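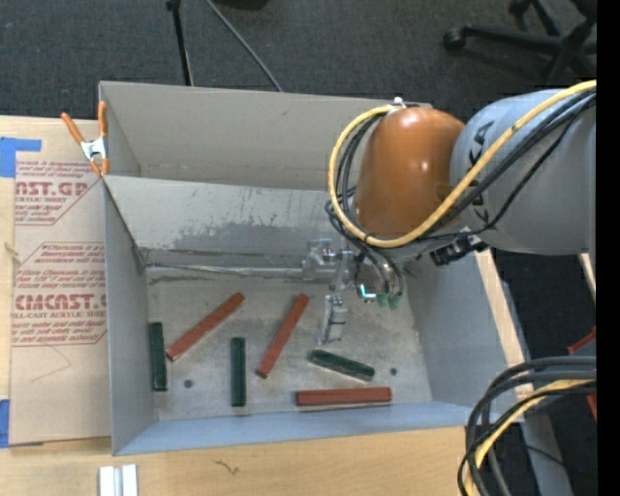
**Figure 3.** Open grey bin with three reddish-brown and three dark green blocks on its floor; robot arm at right.

## 4. What a standing ovation tells us, and what it does not

### 4.1 The claim

Marketing copy for touring musicals leans hard on the standing ovation. A show is said to have people "on their feet every night," and the reader is meant to take this as evidence of quality. Theater managers repeat it in season brochures, and a fair amount of writing about audiences repeats it too, usually without asking who stood, when they stood, or what else was going on at the time. We went into this part of the study doubting that the ovation could bear so much weight. We came out with the same doubt, in a somewhat different form.

The records cover 263 performances of eight touring musicals at two houses, the Urniddale Playhouse and the Mimham Grand. House staff logged whether most of the stalls were standing by the end of the final bow. Comment cards were left on seats, and 3648 came back in a usable state. Set against the number of performances, that is fewer than fourteen cards a night, and we return to the problem below.

### 4.2 How often people stood

Most of the stalls stayed seated at only 57 performances. If the ovation is a verdict, then, it is one that nearly always goes the same way. A measure that comes out "yes" so often can't do much sorting between a good show and a dull one.

It would help if the seated nights had clustered around the weaker productions. They mostly did not. *Koval*, a new piece with an original score that reviewers in both towns liked, had a larger share of seated nights than any other show in the set. *Stillis*, which was received coolly in print and drew some of the most bored comments on the cards ("long," "long second half," "could not follow the brother"), had almost none.

The simplest explanation we can offer lies in how the two shows end. *Stillis* finishes with a medley. The company comes down to the front, the band strikes up the big number from the first act, and a cast member tells the audience to get up and clap along. By the time the final bow arrives, people are already standing. *Koval* ends on a quiet duet and a slow blackout, with a short curtain call and no music under it. Anyone who wants to stand has to decide to do it alone, in near silence, in front of strangers.

### 4.3 The medley problem

Once a medley is built into the ending, the log no longer records a response to the show. It records whether people followed an instruction. We had hoped to separate the two by asking ushers to note whether the stalls rose before or after the invitation from the stage. At Mimham this was done with care for part of the run. At Urniddale the column was left blank so often that we dropped it. We therefore can't say how many of the ovations for medley shows would have taken place anyway, and we distrust any account that claims to know.

Sightlines matter too. The stalls at Urniddale have very little rake. When the front rows stand, the people behind them lose the stage completely, and staying seated means looking at the back of a coat. Several card writers said as much. One wrote that she "stood to see the bows, not because I loved it." Mimham is steeper, and a person in the middle of the house can stay put and miss nothing. The seated nights there were more common for every production that played both houses, including those the cards rated highly.

It's tempting to treat this as a finding about the architecture alone. We would not go that far. The two towns differ in ticket price, in the mix of group bookings and in how late the last bus runs, and the log takes account of none of these.

### 4.4 What the cards add

The cards are sometimes held up as a fix for the weakness of the applause record. They have weaknesses of their own. People who fill in a card after a three-hour evening are not a fair sample of the house. They tend to be very pleased or very annoyed, or they have a long wait for a ride. Some cards were plainly filled in at the interval, and a few rate the ice cream.

With that warning given, two things seem worth reporting.

First, the cards that mention the ovation at all are often irritated by it. Writers complained of being made to stand, of phones held up during the medley, and of feeling rude for sitting. Complaints of this kind came even from people who gave the show the top mark. Someone may enjoy a musical very much and still resent being told how to show it.

Second, praise for the singing and the band turned up on cards from standing and seated nights alike, in much the same words. We had expected warmer language on the standing nights. The coding was done by hand by the present author, working alone, and a second reader might see a difference that we missed. But it was not an obvious one - and the trade's use of the ovation depends on the difference being obvious.

### 4.5 Against a full dismissal

It would be easy to push this too far and say that the ovation means nothing. A handful of nights in the log argue against that. At one February performance of *Koval* in Mimham, the stalls rose during the blackout, before the company had come back on. There was no cue from the stage and no sightline to protect. The usher's note reads "all up, lights still off." Ovations like that one look like real responses, and performers who talk about being able to feel the difference may well be right.

The trouble is that the log has one box for both kinds. So does the brochure. A night when people leap up unasked and a night when they are waved up by the bass player are added together and printed as the same fact. Until houses record the timing of the rise along with the rise itself, we see no good reason to use the figure in comparing productions, and some reason to be wary of people who do.

### 4.6 Limits

Only the stalls were logged. The balcony at Mimham was closed for part of the period, and staff at Urniddale could not see theirs from where they stood. The phrase "most of the stalls" was left to the judgment of whoever was on duty, and we know of two performances where separate staff members gave opposite answers. In both cases we kept the entry made first. Matinees and evening shows are pooled here - splitting them leaves too few seated nights per production to say anything useful. Captioned performances were logged in the same way as the rest, though the curtain call is usually longer, and we did not adjust for it.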